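**Tsikata Valley Ry. 267: builder's date and later service**

**graniteballast** wrote:

Trying to sort out the history of 2-8-0 No. 267. The roster I have says she came to the Tsikata Valley secondhand from the Allel & Northern after the merger, but the builder's plate number in the same roster belongs to a different engine. Does anyone have an A&N equipment list from before the merger? I'm mostly after the date she was renumbered.

**P. Ackah** wrote:

Renumbered in October, the year of the merger. She was A&N 41 before that. The plate number in the roster is wrong and has been copied from book to book. The right one is in the A&N mechanical department ledger, page 2 of the locomotive section. I have a photocopy and will look it out tonight.

**yardlimit_joe** wrote:

I don't agree that she was 41. A&N 41 had slide valves and was sold to the quarry at Amow. I think 267 was A&N 44. The picture of 267 at the Amow coal dock shows piston valves and the later cab with two windows on the side.

**P. Ackah** wrote:

Engines got rebuilt, Joe. The ledger has 41 in the shop for new cylinders two years before the merger. The quarry engine was the first 41, an older and smaller machine. The number was used twice.

**yardlimit_joe** wrote:

Then what happened to 44? She isn't on the merger list at all.

**P. Ackah** wrote:

Scrapped after the wreck at Voltico siding. Boiler went to the Allel roundhouse for stationary use. It heated the place until the end of steam.

**graniteballast** wrote:

Thanks both. The two 41s would explain a lot. I have a print labeled "41 at Allel" that never looked right next to the others, small drivers and a wagon-top boiler. I had it filed as a mistake.

I'm putting all this in a spreadsheet with one line per photo, 2,092 lines so far. Columns are road number, place, date if known, photographer if known, and direction of view. It's slow going. Once it's cleaned up I can post the Tsikata Valley part here.

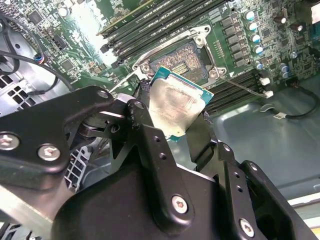 Going back to the tender: was the one behind 267 in the last years her own? It looks too long for her in the coal dock view.

**switchkey** says it isn't. The long tender came off one of the 4-6-2s when the passenger trains were cut, and 267 got it because she was working the Amow branch, where the water tank at the far end had been taken down. Her own tender was made into a water car for the work train.

**yardlimit_joe** wrote:

That part I'll go along with. The water car was numbered X-12 and stood behind the Allel freight house for years. Still had the coal boards on it.

I'm not sold on the rest. If 267 was the second 41, she should have the A&N style steam dome, and in every view I've seen she has a plain one.

**switchkey** wrote:

Domes casings were swapped all the time. I wouldn't hang an identity on one.

**P. Ackah** wrote:

Found the photocopy. Entry reads "41 (2nd), cyl. renewed, piston valves, to T.V. 267." No mention of the dome. It does give the boiler pressure and driver size if anybody wants them.

**graniteballast** wrote:

Yes please, both. And the plate number, so I can fix the roster line.

**yardlimit_joe** wrote:

OK, if it says "2nd" in the ledger I'll take it. I'd still like to see the page. Can you scan it, Philomena?

**P. Ackah** wrote:

Will do. It's a poor copy and the right margin is missing, but the 41 line is complete.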